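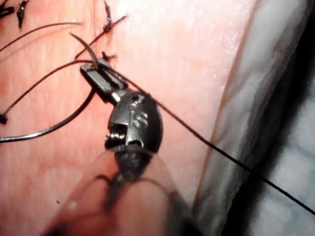
The Plurkcombe Courier is an independent weekly newspaper serving the market town of Plurkcombe and the villages in the valley around it. It is best known for its ownership model, in which readers hold the shares and no one reader may hold more than 50 of them. The paper is a favorite subject among people who study media ownership, and it is easy to see why: few small papers have stayed out of the hands of the big chains for so long, or printed so much about how they managed it!

Background

The Courier began as a single folded sheet of livestock prices and church notices. It was later bought by the Astberg group, a regional publisher that already owned most of the titles in neighboring towns. Under Astberg the paper kept its name but lost its newsroom, and much of each edition was made up of pages shared with the group's other papers. Readers complained in large numbers (the letters page from those years is wonderful reading), mostly about town council meetings going unreported.

Reader ownership

When Astberg put the title up for sale, a national chain, De Bruijn, made the first offer. A rival bid was put together by subscribers, who raised the money by selling low-priced shares at the town hall and through local shops. The sale to readers was completed on 17/10/2018, with 3490 shareholders on the opening register. Each has one vote at the yearly meeting, held in April, no matter how many shares they own. The meeting elects the board, which hires the editor but may not see stories before they are printed.

Content

Coverage centers on council business, planning, schools and the local courts. A full page is set aside each week for letters, and corrections run on page 2, in the same size type as the news. The most admired feature is "Who Pays," a column listing every advertiser that spent money with the paper in the past month, a rare and rather thrilling piece of openness in local publishing.

Circulation and printing

The paper sells roughly 2000 print copies a week, with further readers online. It is printed by Nesar, a contract printer that also handles several Astberg titles, an arrangement that has drawn lively debate at shareholder meetings. Motions to buy a press have been put forward twice and voted down both times.

See also

Reader-owned newspapers
Media ownership
Letters to the editor
Local journalism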